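Search this site
Enter keywords
Go

About Kettler Water Testing

Kettler Water Testing is an independent laboratory that analyzes drinking water, well water and process water for private owners, small utilities and food producers. The laboratory is in Flemcombe. A second office in Sultham handles sample intake, bottle supply and billing. No analysis is carried out at Sultham.

The company does not sell filters, softeners or treatment chemicals and takes no commission from firms that do. Where a result is above a limit, the report states the limit, the result and the measurement uncertainty. Choosing a treatment is left to the client and the client's contractor.

What we test

Work is divided between 2 sections. The chemistry section covers metals, nitrate, nitrite, fluoride, chloride, sulfate, hardness, alkalinity, pH and conductivity. The microbiology section covers total coliforms, E. coli, enterococci and heterotrophic plate count. The current test list has 151 entries, each with its method reference, reporting limit, bottle type and holding time. Tests not on the list are sent to a partner laboratory, and the client is told before the samples leave the building.

Radon and other radiological tests are not offered. We do not test pool water for disinfection by-products, but the basic pool panel (free chlorine, combined chlorine, pH, alkalinity and cyanuric acid) is available all year.

How samples are handled

Each order is given a job number at intake, and each bottle is given its own label under that number. The label carries the sampling point, the date and time of sampling, and the preservative if one was added at the time of filling. Bottles for metals are supplied with nitric acid already in them and must not be rinsed. Bottles for microbiology contain sodium thiosulfate and are sealed. A broken seal is recorded on the intake sheet, and the client is asked for a fresh sample.

Microbiology samples must reach Flemcombe or Sultham within 24 hours of filling, packed with ice packs. Samples received at Sultham go to Flemcombe by our own van on the same working day. Intake temperature is measured on arrival at the laboratory and printed on the report. Results from samples received warm can still be reported on request, with a note next to the affected values.

Chemistry samples are kept for 3 weeks after the report is issued. Microbiology samples are discarded once the plates have been read and the result approved.

Quality control

Every analytical batch includes a method blank, a duplicate, a spiked sample and a control standard from a source separate from the calibration standards. Control results are plotted by instrument and by analyte. A batch with a control result outside its action limits is stopped, the cause is written up, and the samples are run again within holding time. If holding time has passed, the client receives a call and a new set of bottles at no charge.

Balances and pipettes are checked in house on a fixed schedule and calibrated by an outside firm once a year, in August. Incubator and refrigerator temperatures are logged continuously. Each report is approved by a person other than the analyst who produced the data.
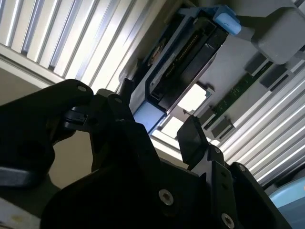

Records and reports

Reports are issued as PDF files. Utilities that need results in a table can request a data file in the same email. All raw data, calibration records and intake sheets are kept for ten years. Copies of earlier reports can be ordered by job number, or by sampling address if the number has been lost. We release reports only to the client named on the order form unless that client gives written permission.

Internal records are kept in Skandia, a laboratory database written for the company and maintained by our own staff. Clients with a standing order can log in to see job status. Draft results are not shown there. A value appears only after approval.

Standing orders and visits

A standing order sets the test panel, the sampling points and the interval. Bottles are shipped ahead of each sampling date. Changes to a panel should be sent in writing before the bottles go out, as the preservatives differ between tests.

Bottles may be collected at either site without an appointment during opening hours. The laboratory area at Flemcombe is closed to visitors except by arrangement. Suite 512 at the Sultham address is the intake counter; deliveries left elsewhere in the building may be logged late.

Page last reviewed 3 Jan 2024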